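Search this journal
Enter keywords, authors, DOI
Shares 189 | Comments 0

3.2 Recruitment and retention in reserve units

The second body of data concerns part-time reservists attached to the Stultgate garrison district. Shawky and Lamrani treated reserve service as a labour supply problem in which the unit competes with a civilian employer for the same hours. We keep their framework but drop the assumption that pay is the main term. In our returns, the daily allowance explains little of the variation in attendance once distance to the training centre is controlled for.

The district register listed 3263 reservists at the start of the study period. Questionnaires were sent to all of them in August, and a further 400 interviews were held with former members who had left before completing their first contract. Records held under the older Waver filing system were re-entered by hand, and entries lacking a discharge code were excluded from the retention model but kept in the descriptive tables.

Three results bear on the argument of this paper. First, early departures cluster between the end of basic instruction and the first annual exercise, when contact between the unit and the recruit is weakest. Second, technical trades lose fewer members than infantry companies, even where the civilian wage gap is larger. Third, the effect of a supportive employer is strong in small firms and almost absent in large ones, which runs against the pattern reported by Slaoui for full-time contract soldiers.

The second result needs some care. Technical trades recruit older applicants, and age alone accounts for part of the difference. When the sample is restricted to those under 30 at enlistment the gap narrows but remains significant at the 5 per cent level. We return to the matter of civilian skills in Section 5, where the Werkitel classification of trades is set out in full.

Figure 4. Two robot arms with their end tools brought close together above a table.
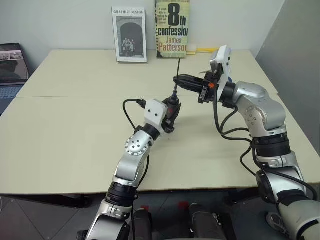

3.3 Limits of the register data

The register records attendance by day and does not separate voluntary from compulsory training. Transfers between districts appear as a discharge followed by a new enlistment, so retention is understated for reservists who moved house.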